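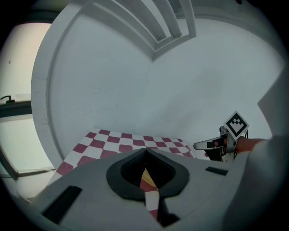

Why does my second gripper lose its marker pose when I tilt it, and do I need a bigger tag?

Dindo Quiambao
The tag size is probably fine. Pose from a single flat tag is weak when the camera sees it nearly square on, because two different tilts fit the same four corners almost equally well, and the solver flips between them. Small changes in the corner positions are enough to push it from one to the other.

Check these before reprinting anything:

Lens model. If you calibrated a fisheye with the ordinary pinhole model, the corners near the edge of the picture are wrong and no tag size will fix that. Use the fisheye model and get plenty of board views out toward the rim. My first calibration had all its views in the middle and the reprojection error looked excellent, right up to the point where I moved the tag sideways.

Tag border. The detector needs a white margin outside the black border. If you trimmed the print flush to the black, it will be found against a light background and lost against a dark one.

Flatness. Paper on a printed plate bows as the glue dries. I use a Trarner backing plate, 2 mm thick, and spray adhesive.

Exposure. Lock it. Auto exposure near a window will blow out the white cells, and the black ones shrink. Set it short enough that the corners stay sharp while your hand is moving, then add light if the picture is too dark.

For the flips themselves, ask the solver for both solutions and keep the one closer to the previous pose. If the two errors are close and you have no previous pose, drop the sample. That removed nearly all of mine. The few left over were at the start of a recording, before there was anything to compare with.

Lise Lavoie
Agree with most of that. I would add the mount. A tag on a post acts as a lever, and a post that flexes a little when you squeeze the trigger gives you an error that looks exactly like a tilt. I went through 6 versions of mine before I gave up on a round post and printed a square one with a gusset. Print it lying down so the layers run along the length.

Also check that the cable can't pull on it. On my Vemo build the cable was tied too tight, and the tag leaned over every time I rolled my wrist. Leave a loop and fix the cable to the housing, well away from the post.

If you still get flips after that, put a second tag on the housing at an angle to the first and solve for both together. The corners are no longer all in one plane, so the ambiguity mostly goes away. You do have to measure the offset between the two tags properly - calipers on the printed part, as the CAD value was off by enough to matter on mine.

Fairweather
had same problem, it was the tag size in the config. i had typed the size with the white margin included, should be the black square only. that gives you wrong distance, not flipping, but worth a look anyway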